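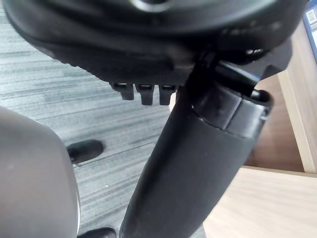 Drei Monate mit dem Zetell: mein Fazit zum Bürostuhl von Nadutico

Also, eigentlich wollte ich gar keinen neuen Stuhl. Mein alter Küchenstuhl mit Kissen drauf hat ja jahrelang irgendwie funktioniert, und Geld für etwas auszugeben, worauf man nur sitzt, kam mir immer ein bisschen dekadent vor. Aber seit ich fast durchgehend von zu Hause arbeite (Übersetzungen, viel Kleinkram, viel Sitzen), hat mein unterer Rücken sich jeden Nachmittag gemeldet. Im Mai hatte ich dann genug und habe bestellt.

Warum der Zetell? Ich hatte vorher den Plitstead von einer Freundin zur Probe hier stehen. Schickes Teil, wirklich, aber die Sitzfläche war mir viel zu tief, ich bin mit meinen kurzen Beinen nie richtig an die Lehne gekommen. Beim Zetell kann man die Sitztiefe verstellen, und das war für mich am Ende der ganze Grund.

Aufbau

Der Karton ist schwer. Sehr schwer! Ich habe ihn im Treppenhaus ausgepackt und die Teile einzeln hochgetragen. Danach ging es ziemlich flott: Rollen ins Fußkreuz drücken, Gasfeder rein, Sitz drauf, Lehne anschrauben. Die Anleitung besteht nur aus Zeichnungen, und bei Schritt 3 sieht links aus wie rechts, da habe ich die Armlehnen prompt verkehrt herum montiert und alles noch mal aufgemacht. Der beiliegende Inbusschlüssel ist übrigens Murks, nehmt lieber einen eigenen. Gestunken hat der Stuhl die ersten Tage auch, so nach neuem Turnschuh, mit offenem Fenster war das aber bald weg.

Wie sitzt es sich?

Fest. Wer gern einsinkt, wird hier nicht glücklich. Die ersten zwei Wochen fand ich das Polster fast unfreundlich, inzwischen mag ich es sehr, und auf dem Sofa halte ich es zum Arbeiten kaum noch aus. Die Lendenstütze lässt sich hoch- und runterschieben, allerdings muss man dafür aufstehen und hinten mit beiden Händen ran, das hätte man schöner lösen können. Die Wippmechanik dagegen: super! Ich telefoniere nur noch zurückgelehnt.

Mein Rücken? Deutlich besser. Wunder darf man natürlich nicht erwarten, ich gehe auch wieder regelmäßig schwimmen, und was davon nun wie viel bringt, kann ich euch nicht sagen. Nach 80 Minuten am Stück muss ich trotzdem aufstehen und eine Runde durch die Wohnung drehen.

Was mich nervt

Die Armlehnen. In der Höhe prima, aber sie verdrehen sich, sobald ich mich beim Aufstehen abstütze, und dann hängt eine schräg nach außen und stößt gegen die Schreibtischkante. Außerdem sind die mitgelieferten Rollen auf meinem Boden ziemlich laut, meine Nachbarin unter mir hat schon gefragt, ob ich jetzt kegle. Ich habe mir weiche Rollen von Baysal dazugekauft, die passten sofort, und seitdem ist Ruhe. Und der Bezug zieht Katzenhaare an wie verrückt (Fusselbürste liegt jetzt dauerhaft auf dem Schreibtisch).

Für wen lohnt es sich?

Wenn ihr eher klein seid und viele Stunden am Tag sitzt, schaut ihn euch unbedingt an. Für große Leute würde ich vorher probesitzen, meinem Bruder war die Lehne zu niedrig. Von mir gibt es 8 von 10 Punkten, einen Abzug für die Armlehnen und einen für die Rollen. Falls jemand einen Trick gegen das Verdrehen kennt, bitte unbedingt in die Kommentare damit!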